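The case for keeping one good cloth

Every September I read the same advice about getting the house straight before winter, and it always begins with a shopping list. A spray for glass, another for wood, wipes for everything else. I think most homes would be cleaner with less of it.

I lived for years in a flat in Lindon with 28 bottles and packets under the sink. The living room was still dusty. It was a job to get everything out, so I put it off. Now I keep a soft, fluffy cloth where I can reach it, and I use it most days.
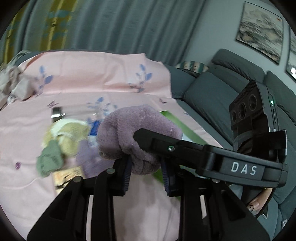
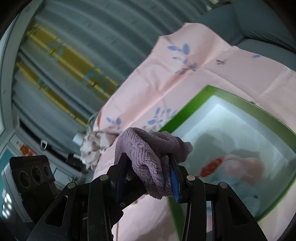

A soft cloth, with pink fabric printed with blue leaves behind it.

People say a cloth only pushes dust about. A thin, worn one does. A thick one with some pile holds on to it, and you can shake it out of the window afterwards. It won't shift grease and I don't claim it will. Keep a bottle of washing-up liquid for that.

The other objection is that a room has to be cleared before it can be cleaned. I disagree with this most of all. A bed with toys and clothes on it is a bed in use. Wipe the picture frames and the shelf anyway, and leave the pile for later. Waiting for a clear room is how dust gets a month's start.

Wash the cloth on its own and leave out the fabric softener, which clogs the fibres. Mine goes in on Thursdays.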